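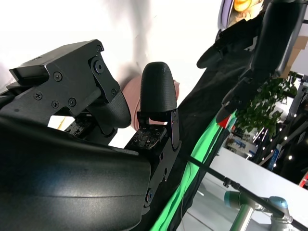

About Prenonum

We are a small research firm that writes about shares in consumer apps: dating, food delivery, fitness, budgeting, anything with a monthly subscription and a cheerful logo. Petronella Nel and Riaan Nel started it after one too many evenings reading company presentations in which every line on every chart went up.

Our readers are private investors. Most of them have a job, a pension and a bit of money on the side that they would like to keep. They pay us 99 pounds a year, and that is our only income. We take no money from the companies we write about, or from brokers, or from anyone with a fund to fill. If you have been offered a free report on a hot app stock, it is worth asking who paid for it.

What we do

We read the accounts, including the notes at the back. We look at how many people pay for an app, how many stop paying, and what the firm spends to replace them. Then we write it up in plain English and say whether we think the price makes sense. Usually we think it doesn't.

There are 31 companies on our list at present. We drop one when it stops publishing figures we can use, which happens more often than you might expect. "Monthly users" becomes "engaged users", then "members of our community", and after that we give up.

Our first long note was on Cidska, a dating app that told investors it had cracked the problem of people leaving once they had met someone. We could find no sign of this in its accounts. The note went out in May to a mailing list made up largely of former colleagues, and several of them wrote back to say we had missed the point of growth companies. Perhaps we had. We still think a business whose happiest customers cancel has some explaining to do.

What we don't do

We don't give personal advice, and we don't know your circumstances. We don't run a model portfolio, as we have never seen one that wasn't tidied up afterwards. We don't publish price targets. A target of 4,000 pence on a share trading at 3,000 looks like knowledge, but it is mostly a guess about how excited other people will be next year.

We also get things wrong. We were rude about Ulness, the meal planning app, for two years while its subscriber numbers went on rising and its debts went on falling. Anyone who followed our view missed a decent return. That note is still on the site with the date on it, along with every other note we have written.

Who we are

Petronella spent her early career in audit and reads the cash flow statement first. Riaan worked on subscription pricing and knows most of the ways a free trial can be counted as a sale. They disagree fairly often, and when they do, both views are printed.

Do we own the shares? Sometimes. Any holding is listed at the top of the note, and neither of us trades in a company for a month either side of writing about it.

Prenonum's office is above the bakery on Steyn Street. Please write before calling in.

Page last updated June 18, 2018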